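Psarras boards > Manipulation > Methods and results
Thread: Wrist camera only vs wrist + overhead, mixed soft items

gguillot
Posting a result from our Urkeo cell before I write it up properly. Task is clearing mixed soft and semi-rigid items from a tiled corner: fabric goods, flat paper or card packs, thin plastic bags. One arm, parallel gripper. We trained two policies on the same 300 demonstrations. Policy A gets the wrist camera and joint state. Policy B gets the wrist camera, joint state and a fixed overhead view. Same network size, same number of training steps, same person resetting the items.

I expected B to win. On picks where the target is fabric, A is better. On card packs they are level. On plastic bags B is better, and the gap holds across both random seeds. Yes, 2 seeds, I know.

My reading is that the overhead view lets B commit to a grasp point early. With fabric the fold it picked has usually moved by the time the fingers arrive, and B does not correct enough. A has nothing to commit to, so it keeps adjusting until contact.

Wrist view from the corner layout, which is the hard one for both policies:

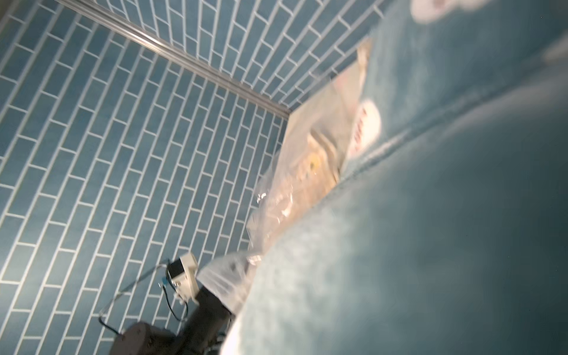

The depth channel is off in all of these runs. We tried it earlier in October and clear plastic against tile gave us holes where the bag should be, so I dropped it for both policies to keep the comparison fair. Input is plain RGB, resized, no cropping.

valentin_b
How are you scoring a pick? If a fabric item comes up with a bag stuck to it, is that one success or a failure?

gguillot
Failure. One item in the fingers, lifted clear, nothing else leaves the surface. Margaux Fleury scores from video and does not know which policy is running.

t_riviere
I don't buy the commitment story yet. Your demonstrations were teleoperated, correct? If the operator was looking at the wrist feed while driving, then the corrections in the data are all corrections a person could see from the wrist. B has a second input that explains nothing about the operator's behavior. It can still latch onto it, and you would get the same numbers with no "early commitment" at all.

Thierry

gguillot
Operators stood next to the cell and looked at the items directly. No feed.

t_riviere
Then the demonstrations contain information neither policy has, and A is missing more of it than B. That makes your fabric result more surprising, so I would want it repeated before anyone builds on it. Two seeds is thin.

abesson
We saw something close to this at Rundberg with towels, and for us it was occlusion. When a large soft item is near the lens it fills half the view and goes out of focus. The policy learned to treat "big blurry region on one side" as "close enough, shut the fingers." That works on fabric since almost any pinch holds. On a thin bag it closes too soon and slides off. So A wins on fabric and loses on bags for the same reason, and there is no smart correcting involved.

Test for it: log finger closing time against distance to the surface. If A closes early on everything, that is your answer.

gguillot
Good test, and cheap. The logs have both. I ran it on the 13 bag failures from policy A this afternoon. Most closed before contact, so Apolline's version fits those. Fabric picks are less clear. Closing distance varies a lot and A does make small lateral moves late in the approach, which B mostly does not.

valentin_b
Both could be true. Late moves plus early closing.

t_riviere
Or the late moves are noise. Mask the wrist view for the final part of the approach and see if they remain. If they do, they are not corrections.

gguillot
Fair. I will run the masked version and add three more seeds. The Grelport cell has the same gripper and a flat gray surface, so I can also check how much of this is the tile.

abesson
Keep the lens focus fixed if you move cells. We changed it between sites and lost the comparison.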